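Rewriting the grasp retry logic

I spent most of December on one piece of the bin picking code, the part that decides what to do after a failed grasp. The old version took the next best candidate from the list and tried again. The list came from a single depth image, so by the third attempt it was working from stale data.

Hashini Jayawardena suggested we drop the list after every contact and plan again from a new image. I had avoided that because the planner, Drundier, needed 600 ms for a full pass. Most of that went to collision checks against the bin walls.
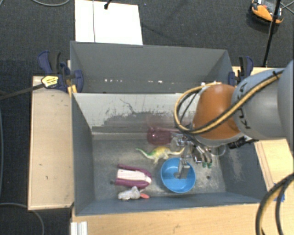

The walls don't move, so I now compute the distance field for the bin once at startup and load it from disk. A full pass takes 60 ms. Candidates too close to a wall are thrown out before the arm solver sees them.

Clear plastic is still a problem. The depth image has holes there, and the segmenter tends to merge whatever is left with the neighboring object. For now I fill holes smaller than 9 pixels and mark the larger ones as occupied, so the fingers stay away.

The retry limit is 3, set in the config file. After that the node reports a failure and moves the arm to its home pose. Next I want to log the rejected candidates too.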